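Conflict Monitoring: Methods and Sources
Handout 6. Counting incidents in low-intensity insurgencies

Reading before the seminar: chapters 4 and 5 of the course reader. Bring the coding sheet from handout 5.

6.1 The problem

An armed group that has lost its territory does not vanish from the record all at once. Attacks become smaller, further apart and harder to attribute. Local authorities have an interest in classing them as crime. The group, where it still has a media arm, has an interest in claiming things it did not do. A falling incident count may therefore show a falling number of incidents, a fall in reporting, or a change in how the same events are named.

The working case for this part of the course is the Kozan district, with the neighbouring Kurus valley used for comparison.

6.2 The two series

Series A is drawn from press reports. Series B is drawn from court records. For the same period, A holds 3,124 entries and B holds 2,137. The gap should not be read as an error rate. A includes shootings at checkpoints where no suspect was ever named. B includes weapons charges with no event attached, and these never reach the press at all.

Points to note:

Press entries cluster near the district town. The upper Kurus villages have no resident reporter.
Court entries are dated by the hearing. The offence may be more than a year older.
Security sweeps produce many entries in B and few in A.
A single ambush can appear in A several times under different place spellings.

6.3 Definitions

Incident: an event at one place on one day in which force was used or a device was found.
Attributed incident: an incident for which a named group is given by at least two sources that do not quote each other.
Dormant period: 17 consecutive weeks without an attributed incident. The threshold is a convention. Stankevičius argues for a longer one in mountain areas, where winter closes the roads and activity drops for reasons unconnected with the group's strength.

6.4 Finds of weapons and devices
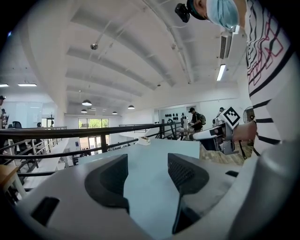
Cache finds are the weakest entries in both series. The date of the find says little about the date of burial, and reports seldom give the size or condition of what was recovered. Where the only evidence is a photograph, code what is visible and leave the function field blank. A small cream-white object with rounded corners, resting near the far edge of a light blue table, is entered as "box-like, small, pale", and the dark and yellowish details on its top go in the remarks column. Words such as "detonator", "radio" or "battery" are entered only when a written source uses them, with the source number beside them.

6.5 Rates

Raw counts should not be compared between Kozan and Kurus. Use incidents per 1,000 residents, with the population figure closest in time to the incident. Displacement makes this less simple than it sounds: the upper valley lost a large part of its people in the second year, and a rate based on the earlier figure will understate the violence that remained.

6.6 Exercise

Take the August entries from both series. Match them by place and date, allowing three days either side for press entries. For court entries, use the offence date where one is given. List the unmatched entries separately and state for each the most likely reason.

Work in pairs. Completed sheets go to Elīna Stankevičius, Clandthorpe building, by noon on Saturday. Late sheets will be marked but not discussed in the seminar.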